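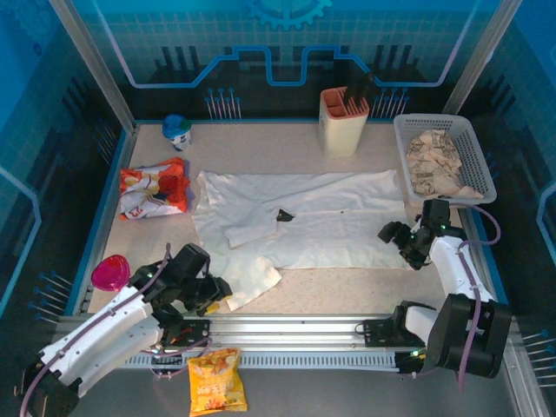
About Us > Our Farm > Who We Are

Print this page | E-mail this page

Polevholm is a boarding and training barn for gaited horses and the people who ride them. We board year round, start young horses under saddle, and give lessons to adults and to children who are big enough to manage a full-size horse. Most of our boarders trail ride, and a few show. Between rides people sit and talk over whatever they brought to drink, usually in a small cup with a lid like the white one with the blue top, which keeps the dust and the hay out.

The farm covers 100 acres, part in pasture and part in woods. There are 2 barns. The lower barn is for boarders, and the upper barn is for horses in training. Every horse goes out daily unless the ground is icy. Hay is fed morning and evening, and owners supply their own grain if they want something other than ours.

Our main trail, the Kravets loop, starts behind the upper barn and crosses the creek twice. It takes a walking horse a little over an hour. Boarders may use it any time during daylight. Please close both gates.

Training horses stay with us for at least 3 months. We work on ground manners first, then gait, then trails. We do not use stacks or heavy shoes, and we do not take stallions. Owners are welcome to watch any session and are expected to ride in the last few.

Each June we hold the Tasevent, an open barn day with a group ride, a tack swap and a potluck supper. Riders from other barns need a current negative Coggins for each horse. The ride leaves at 9 a.m.

To ask about a stall or a training spot, call the barn office before noon. Visitors should park by the lower barn and leave dogs at home.

Print this page | E-mail this page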